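8/13/20
by Femke Nijs

A slow, sticky Thursday, and I finally gave in and started on the bathroom things, which I'd been putting off ever since Britt-Marie went home (she does leave the place so tidy that it shames me for a week!). Out went 9 little hotel soaps, two combs with hardly a tooth left in them, and the Clotine hand cream that smelt of old raincoats. I kept the good scissors, and then spent far too long wondering where I'd put the nail file, and had to sit down with a cup of tea over it.

Teun rang in the middle of it all, wanting to know if he'd need a towel for the weekend. Yes, Teun, everybody needs a towel.

The blue toothbrush and the clear box are the last of it, and I do like a box you can see into.

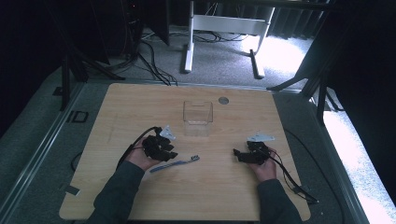 Still to do, August

Ask Gleice if she wants the spare bath mat. New flannels. Post Tài's card before Saturday, with a proper stamp on it this time.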